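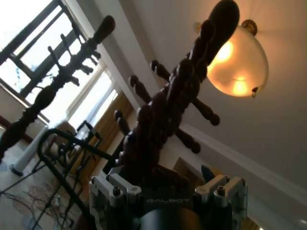 Coat rack, dark turned wood, with pegs on both sides of the post.

Plarport campaign: continuity checklist, session 7
Checked by: Ruoxi Ren
Date: 3rd January
Covers: NPC sheets, maps and handouts for the Jondgate arc

1. NPC stat blocks match current rules version. PASS.
2. Motives stated for each named NPC. FAIL. Hevance has a goal (recover the toll ledger) but no fallback if the party burns it. Add one line.
3. Encounter at the ferry landing balanced for party level. PASS WITH COMMENT. XP total is 1,042. Acceptable if the second wave is optional. Mark it optional on the sheet.
4. Distances agree between map and text. FAIL. Map key gives 142 feet from gatehouse to landing, text gives 145. Use the map figure. It affects longbow range only at the far bank.
5. Treasure recorded in party log. PASS.
6. Pan the ferryman: alignment and voice notes present. PASS. Alignment changed in January, old handout withdrawn.
7. Player handouts free of GM text. FAIL. Handout 2 still names the smuggler in the footer. Reprint.
8. Content limits agreed with players and noted. PASS. Drowning stays off-screen.

Open items: 2, 4, 7. Item 3 needs an edit but does not hold up play.
Assigned to: Leire Arroyo
Recheck before the Jondgate gate scene is run.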